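**August, cable notes, continued from the bottom of the last page**

Came in to find the Okenholm summary printed out and left on my bench with one line underlined: "cable tidying is expected to be routine for home systems." Expected by whom? I've spent most of this week on cable tidying and I would not use the word routine for any of it, and that's with people doing the hands.

For whoever reads this later: the chore is to take a black power strip with its cord lying any old way on the table, and end with the cord in a coil that stays put. Any ten-year-old can do it. Palesa Ndlovu wrote the task sheet and kept it to two sentences, which I like. The trouble is in what the sheet doesn't say. How flat is a coil? Does it count if the last loop is standing up on its edge? Is the cord allowed to stay in the wall? Palesa says yes to the last one, because that's how cords live in houses. I agree with her, but it makes everything harder. One end is fixed, so every turn you put in goes somewhere and you have to get it out again by rolling the cord in the fingers. A hand does that without thinking. Two flat jaws don't roll anything.

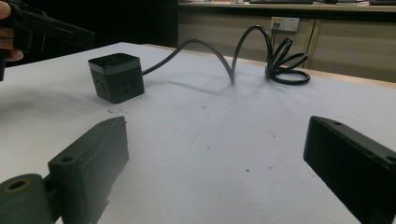 *View from one of the grippers. Plugged in at the wall, arches in the cord, coil on the right.*

The arches are what I keep going on about. The stretch of cord nearest the strip would like to stand up, and the loops lean on each other. Push down on one arch and I'd bet on another one coming up, at least with the cord we have on the bench. A program that looks at the table and decides "coil present, finished" would pass that and go home. I wouldn't pass it. I don't think Mallis would either, and they have lower standards than I do.

So, an argument with Mokoena's people on the phone, 10:20 to nearly 11. Their position is that you collect enough runs and the cord sorts itself out. They have 2725 runs of their folding task and they are pleased with them. Fine. A dish towel doesn't remember how it was folded last month. A cord does. I asked how many of the 2725 were done on a second brand of towel, and the answer was long and did not have a number in it.

Our own count stands at 2480 after this morning's cull. The goal was some 3000 by the end of the month. I don't object to the goal, I object to what people are going to say when we reach it. What I threw out in the cull:

- runs where the operator pinned the cord with a wrist or a forearm (this is cheating, though I do it too)
- runs that stop with the coil in the air
- anything where the strip got dragged along the table by its own cord and nobody put it back

That last one is a bigger deal than it sounds. The strip is light. Pull from the wrong angle and it follows you. A person puts a finger on it. With a tool in each hand you have to choose between holding the strip still and having two sides to work the coil from, and I changed my mind about which is better four times today.

Zikunus sent new finger pads. Tried them after lunch. More grip on the cord, too much if anything: it won't slide when you want it to slide, and sliding is half the job. Went back to the old ones. I'll try one of each tomorrow if I can be bothered. 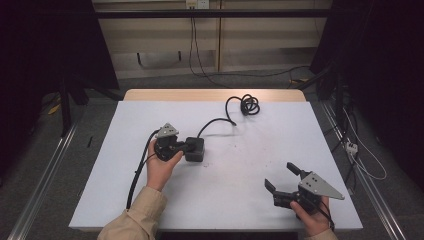
`page last changed: Thursday, 4:35 pm`

With both tools down at the table you get a fair idea of how little room there is. The left one is right beside the black box, the coil is over toward the far edge, and the cables on the grippers themselves have to go somewhere too. I've picked up my own gripper cable once already and tried to coil that. Wouldn't have happened bare-handed. I'd like to see what a machine makes of several black cords on one table when only one of them is the job. Palesa thinks it will learn which one from where the motion goes. Maybe. I've asked her for a handful of runs with a decoy cord laid across, unplugged, same color, and we'll see what the first trained version does with those before anybody writes the word "routine" again.

The bit I can't get past is the end of the job. I know I'm done because the coil feels settled when I let go. There's no feel in these tools apart from what comes up through the handle, and the recording doesn't keep that. What it keeps is the picture and how far the jaws are open. So we're asking it to learn "settled" by eye, from a pile of black loops with black loops behind them. It might manage on this table, under these lights, with this cord. My kitchen has a toaster, crumbs, and a cord the color of the counter.

Things I'd believe:

1. Straightening a cord, one end fixed, slow. Probably this year.
2. Getting it into a heap of about the right size. Yes, and Okenholm will call that tidy.
3. A coil you could put a twist tie on, in a house it hasn't seen. No.

Palesa wrote "bet?" next to number 3 in pencil. Taken. Lunch, and she doesn't get to pick the cord.

To do: wipe the table, there are specks on it and I don't want them turning up as a landmark in every run. Re-shoot the runs from the cull that were nearly good. Move the coil start position around more, it's always ending up on the same side. Call Zikunus about something between the old pads and the new ones. Ask Mallis if they ever tried it with the strip stuck down, and if so why they didn't put that in the write-up.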